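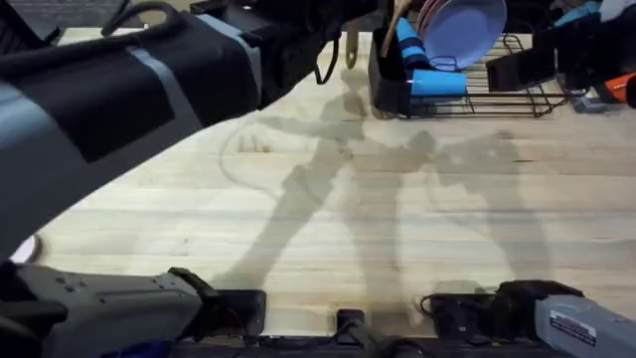
Farnberg Wire Dish Rack, black
Reviewed by Khalil Twal

I held out against owning a dish rack for 17 years, on the theory that a towel does the same job. A towel does not do the same job. A towel does the job of a wet towel.

The Farnberg is thin metal rods on a rectangular base, with a utensil caddy at one end. Plates stand up in the slots and mostly stay where you put them, with a slight lean, like guests at a long wedding. My purple and pink ones fit fine. The soup bowls went in once, under protest, and now dry elsewhere.

No drip tray. The box says "open base for airflow," and the airflow is excellent, as is the waterflow, straight onto the butcher block. I've bought a mat. If your counter is wood, add the price of a mat — or the price of oil and sandpaper, your call.

The caddy takes forks and spoons happily. A long ladle will tip it if you hang it off the outside edge, so don't.

I paid $7 more than for the Balier, which my brother-in-law has and which wobbles. Mine has been in daily use since March with no rust at the welds so far. Four stars. The fifth went toward the mat.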